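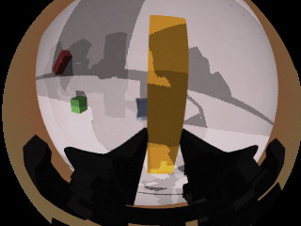

August, past 11 pm

Long one. Planner finally talks to the Malik controller without me restarting everything by hand. Small win, taking it.

Spent the morning on the Redmont bridge – timestamps off again, perception node stamping on arrival and not on capture. Fixed that, broke the logger, fixed the logger. Lunch at the desk.

Then the long block. Small ones I can live with, red, green and blue all get decent pose estimates now. The long yellow-orange one is the pain. Center of the box comes out fine but the long axis flips sign between updates, so the planner thinks it needs to spin the wrist half a turn for nothing. Added a check agianst the last pose. Ugly but ok. Shadows still bother the segmentation, want to try a run with them off and see what the masks do.

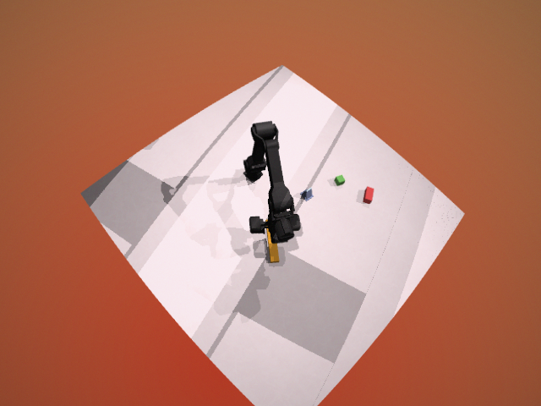
Collision padding around the links was set to 2 cm, way too fat near the base, anything close in and the planner just gives up. Split it per link. Config file is a mess now, must clean up before the Irkia people pull it.

Kicked off 3,000 episodes on Ilolitz before dinner. Was at 259 when I last looked. Slow. Probably the renderer, maybe the disk, dont care tonight.

Tomorrow – seed the planner properly, write down which branch this even is, reply to Redmont about the message format. Also buy coffee. Bed.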